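Trier des cartes postales, le test qui départage les mains

Dans l'atelier de Durkudville, l'épreuve du jour tient dans un casier en bois et un paquet de cartes illustrées. Il faut saisir une carte, la lever au-dessus de la cloison, la glisser dans le bon compartiment. Pacita Dela Peña a choisi cet exercice l'an dernier, après des mois passés à comparer des préhenseurs sur des cubes et des balles. « Avec un cube, toutes les mains ont l'air bonnes », dit-elle.

Deux modèles sont en concurrence. La pince Dankwa n'a que deux mors parallèles et un capteur de force. La main Uta, de la société Fludetti, a plusieurs doigts articulés et un pouce opposable. La première coûte 1412 euros, la seconde 3749, sans le contrôleur. Pour un petit laboratoire, l'écart compte.

La Dankwa est rapide et se règle en une matinée. Elle prend bien les cartes dressées, moins bien celles qui sont à plat : les mors poussent le carton au lieu de passer dessous. L'Uta demande plus de patience. Nii Nutsugah, qui écrit le logiciel de commande, a passé une bonne partie du mois d'octobre sur le seul mouvement du pouce. Trop de pression et la carte se cintre, pas assez et elle pivote au moment de franchir la cloison.

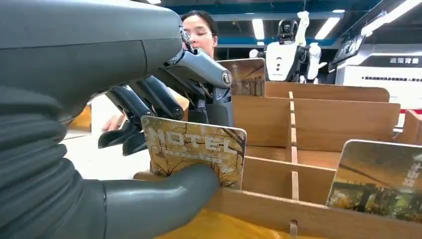
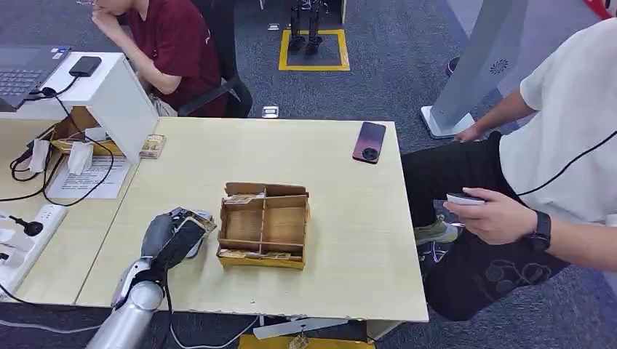
Main à plusieurs doigts, casier en bois et cartes imprimées pendant les essais.

La caméra compte autant que les doigts. Placée au poignet, elle voit bien le bord de la carte, mais le pouce lui en cache vite un coin. Une vue plus haute donne la position du casier et perd les détails. L'équipe enregistre les deux et laisse le programme choisir selon la phase du geste.

Sur 2165 essais cumulés, 553 ont échoué, les deux modèles confondus. La plupart des échecs surviennent à la dépose, quand la carte touche le haut d'une cloison. Nutsugah voudrait ralentir la descente. Dela Peña préfère corriger l'angle du poignet avant, pour ne pas rallonger le cycle. Les deux versions seront essayées sur le même casier, avec des cartes plus souples.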